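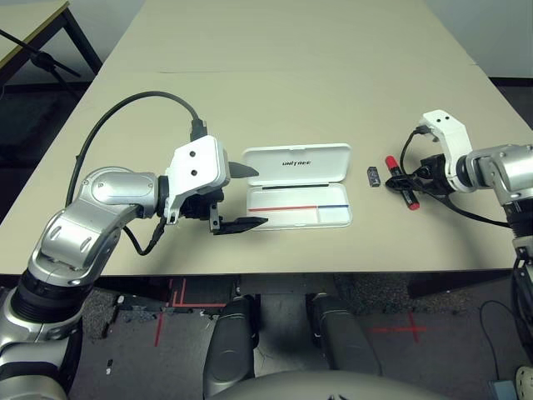 September, morning. Today I continued with the storage question for the moisture sensors. The Radwan sensors came back from the greenhouse in Ikunport in two paper envelopes, and again there was dust on the contacts. I want a hard box with a lid for each set, with rounded corners so that it does not tear the transport bag. The white plastic case on the long table, the one with UNITREE printed on the lid, has the shape I mean, and I will look for something similar in a smaller size.

Contacts cleaned with alcohol and a soft brush. After this, 9 sensors gave a stable value in dry sand. Two still drift, and they drift upward, so I do not think it is the dust. I put them aside with red tape.

14:30. Calibration in the Tenau soil mix. I weighed the pot, added water in small steps and waited ten minutes after each step. My steps at the beginning were too large, and for this reason the first part of the curve has few points. Next time please start with half the amount. The Fikham logger stopped once when the memory was full. It keeps 2000 readings and gives no warning, so empty it before lunch.

The curve is almost straight in the middle and bends at the wet end, same as in spring. I will use only the middle part for the greenhouse.

To do: ask Radwan about the drift. Order boxes, and foam for the inside. Write the sensor number on the cable also, the label on the head becomes unreadable after a few weeks in wet soil.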